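## Notes from the spare room: the great button tin clean-out

Well, November got away from me again. I had grand plans for this issue, including a proper write-up of the quilt show at Skiltley, and instead I've spent most of my evenings on the floor sorting my nan's button tin. So you're getting buttons. Sorry to anyone who came for quilts (they'll be in the next one, I've still got all my notes and a very large bag of fabric I wasn't supposed to buy).

For those who haven't heard me go on about it, Nan kept everything. When a shirt wore out she cut the buttons off, threaded them on a bit of cotton and dropped them in the tin, and the shirt became dusters. By the time the tin came to me the cotton had mostly perished and it was one big rattling mess: trouser buttons, coat toggles, hooks and eyes, a suspender clip, some Canadian Tire money, a baby tooth (no idea, didn't ask Mum) and a tiny brass key that fits nothing in this house.

I'd been putting off sorting it for years. What got me going was a cardigan. I knitted it last winter in the grey-blue Dosik wool that half of you bought after I raved about it, and it had been sitting on the back of a chair without buttons ever since. I needed 11 of them, all the same, and I was too stubborn to go and buy a card of new ones with that tin sitting there. Eleven! Who designs a cardigan with eleven buttonholes? Me, apparently, at midnight with a pencil.

So out came the muffin trays. I can't recommend muffin trays enough for this. I started by colour, which was a mistake, as there are about a thousand shades of beige and I kept changing my mind about where cream stops. I tipped it all back and went by number of holes, then by size, and after that it moved along nicely. Shank buttons got a tray to themselves. So did anything with a crest or an anchor on it. The metal ones went in a jar lid with a bit of rice while I decided what to do about the rust.

Then there's the white stuff, which I love best. Some of it is shell and some of it is plain old plastic, and after a glass of wine under the kitchen light it gets hard to tell. The trick I was taught is to hold the button against your cheek or your top lip. Shell feels cold and stays cold for a bit, plastic warms up nearly straight away. The backs help too. Real shell buttons often have a bit of brown or grey bark left on the back where the cutter went close to the outside, and they're heavier than you'd expect when you drop them in your palm. 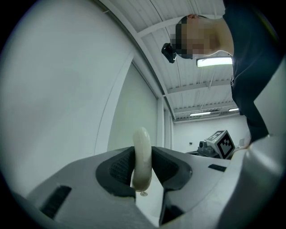 *Glossy white, with a bit of cream in it. My favourite colour.*

Darnell Kasprzak wrote in after the last issue asking how to clean shell buttons without wrecking them, and I promised I'd answer, so this bit is for you, Darnell. Lukewarm water, one drop of dish soap, a soft toothbrush, and be quick about it. Don't soak them. Don't use vinegar, whatever your auntie says, it eats the surface and you'll never get the shine back. Dry them on a tea towel, then rub each one with the tiniest bit of mineral oil on a cotton bud and buff it off. I do mine in front of the hockey. If they're already dull from years in the wash, the oil will help a little, but it won't work miracles.

Did I find my set? I did not! I found nine. Nine lovely smoky ones with four holes and a little rim, and I went through every tray again by torchlight in case the other two were stuck under something. They were not. I put the nine down the front anyway and used 2 odd ones, a slightly darker pair, at the very top and the very bottom. I've decided it looks deliberate. My sister says it looks like I ran out, but she buys her cardigans, so she doesn't get a vote.

If you've got a tin of your own, bring it along to the next swap. We're in the upstairs room at Troditz again, same as last time, doors at half past six, kettle on as soon as somebody finds the extension cord. Brayden Melnyk is bringing his collection of uniform buttons, and he's said he'll have a go at identifying anything with a maker's name on the back. He's very patient and you won't be the first person to show him a school blazer button and hope for the navy. Parking's easier around the back, off the lane. Entry is $2 and that goes straight to the biscuits.

A few odds and ends before I go. Castellanos have their end-of-roll linen back in, and the rust colour is even better than it was in spring. My spare copy of the darning book is still out on loan to one of you, and I've forgotten which one, so please have a look on your shelf. And we've now got 275 people getting this newsletter, which makes me a bit nervous, so do write back and tell me what's in your tins. I'm especially keen to hear from anyone who owns a little brass lock with no key.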